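Masero table-clear: README

Masero is the planning and control package we use for clearing rubbish off low tables with a two-armed robot. It takes head camera images, finds the loose items on a tabletop, decides an order, and runs the arms through it. This README covers the software, the recorded episodes that ship with it, and the known problems. Last revised 9/4/20.

The package depends on Matei (the arm driver layer) and Honderis (the episode recorder and player). Both need to be built first. Veltex, our older planner, is still in the tree under legacy but is switched off by default.

What's in the release

planner/ – task ordering, arm assignment, bin placement
perception/ – tabletop segmentation, item detection, glare mask
control/ – joint and Cartesian controllers, gripper control
episodes/ – 774 recorded table-clearing episodes in Honderis format
tools/ – viewer, trimmer, label checker
legacy/ – Veltex planner, kept for comparison

Of the 774 episodes, 700 are for training and 74 are held out. The split is fixed in episodes/split.txt. Please don't reshuffle it, or your numbers won't line up with anyone else's. Episodes from the same session always sit on the same side of the split.

The task

An episode starts with a few pieces of light rubbish on a table and a lined bin on the floor. The episode ends when the planner has nothing left on its list, when the operator stops it, or when the step limit is hit. The planner is not told how many items there are.

Two modes are supported. In floor mode the bin stays on the rug and the arms carry items to it. In held mode one arm keeps hold of the bin at table height and the other does the picking. Held mode shortens the carry a good deal but takes one arm out of the picking rotation, and it adds a moving object that the collision checker has to keep up with.

In held mode, the planner treats the bin as part of the arm carrying it. The left gripper has the bin by the near left corner of the table, and the right has the bottle upright over the tabletop, with a tissue still to go:
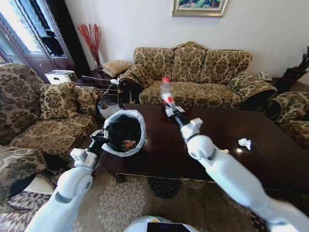 Building

1. Build and install Matei, then Honderis, in that order.
2. Set MASERO_ROOT to the top of this tree.
3. Run tools/check_env. It should print the driver version and exit without warnings.
4. Run make all. The perception module takes the longest.
5. Run make test. The controller tests use a simulated arm and don't need hardware.

If check_env complains about a missing clock source, Matei was built without its timing option. Rebuild it with timing on. The controllers will start without it, but the recorded joint states will drift against the images and the episode is no good for training.

Running a recorded episode

tools/view_episode takes an episode number and plays back the head camera alongside the joint states. Press p to show the planner's list at each step and g to show the glare mask. The viewer doesn't send anything to the arms.

To rerun the planner on old images, use tools/replan. It writes a new plan file next to the original and prints the differences. We use this every time the perception code changes.

Running on hardware

Start the driver, then the planner, then the recorder. Stop them in the reverse order. The planner will refuse to start if either gripper reports that it is holding something and no mode has been set.

Set the mode in config/task.cfg:

mode = floor or held
bin_arm = left or right (held mode only)
step_limit = 500
glare_mask = on or off
replan_after_drop = on or off

The step limit of 500 counts planner steps, and one step can be a long motion. Lower it if you are only testing picks.

Perception notes

The tabletop is found first and everything after that works inside its outline. Items are detected in the head camera image and given a centre, a long axis where there is one, and a grasp type. There are three grasp types at present: across, pinch and scoop. Bottles and cups get across. Crumpled paper and wrappers get pinch. Scoop is for crumbs and small flat bits and is the least reliable of the lot.

Polished tables are the hard case. Windows, lamps and picture frames all show up in the surface, and the detector was happy to call a bright spot a tissue until we added the glare mask. The mask compares images from two head positions and drops anything that slides across the table as the head moves. It costs a short pause at the start of each episode. On matte tables you can turn it off.

Clear plastic is the other one. A clear bottle on a dark table is mostly found by its cap and label, and if both are hidden by an arm the detector loses it. The planner keeps the last known position for a short time before it removes the item from the list. If you find it reaching for a bottle that has already gone, shorten item_memory in config/perception.cfg.

Ordering

Each item gets a cost made up of reach distance, grasp type and the chance of bumping a neighbour. In floor mode the items are first divided between the arms by which side of the table they are on, and then sorted within each side. Anything near the middle goes to whichever arm is free sooner. A bottle lying on its side is given a higher priority than its cost suggests, in case it gets nudged and rolls into something else.

A typical floor mode layout for this stage has a paper cup on its side at the left, a bottle near the centre, and wrappers, paper and a tissue in between and off to the right. Both grippers are open and the bin is beside the left arm:
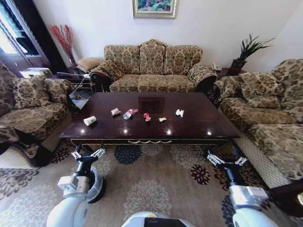
The division by side works well when the items are spread out in a line. It does less well when they are bunched at one end, where one arm ends up with nearly all the work and the other waits. There is an option called balance that moves items across to the idle arm, but the far reaches it produces are slow and we leave it off.

Bin placement matters more than we expected. With the bin on the left, anything picked by the right arm has to be carried across the body or handed over. The planner supports both. Handover is tidy for bottles and poor for tissues, which tend to stick to the first gripper's pads. Set handover_soft to off to make soft items go the long way around.

Episode labels

Each episode folder has the images, joint states, gripper states, the plan file and a label file. The label file lists:

item type (cup, bottle, wrapper, paper, tissue, crumb, other)
grasp type used
arm used
outcome (binned, dropped, missed, left)
operator note, often blank

Labels were entered by hand from the playback. Where the labeller couldn't tell a wrapper from a bit of paper, the type is other. Dropped means the item left the gripper anywhere but over the bin, even if it was picked up again later. If an item was picked up again it has a second line.

Colour is not labelled. We had it in an early version and took it out when two people labelling the same episodes kept disagreeing over cream and white.

Known problems

Left–right swap in old plan files. Plan files written before the July format change have the arm field reversed. tools/fix_arm corrects them. All the shipped episodes have been fixed already, so only run it on your own files.

Bin liner in the gripper. In held mode the liner folds over the rim and the gripper can close on it. The force reading is lower than for a bare rim, and the controller sometimes squeezes harder than it needs to. Set rim_force by hand if you see this.

Table edges with trim. The edge finder can take a decorative strip below the tabletop as the edge itself. The outline then comes out slightly too large at the front. Items never end up outside it, but the arms may approach lower than you would like. Raise approach_height to compensate.

Patterned rugs. Items that fall on the floor are not tracked. We tried it and the detector reported parts of the rug.

Veltex comparison. The legacy planner doesn't know about held mode and will ignore the setting without a warning. Check the mode in the plan file before comparing results.

Reporting bugs

Send the episode folder, the config files and the output of tools/check_env. If the fault was on hardware, include the Matei log from the same run. Reports without a log can usually still be looked at, but timing faults can't be traced without one.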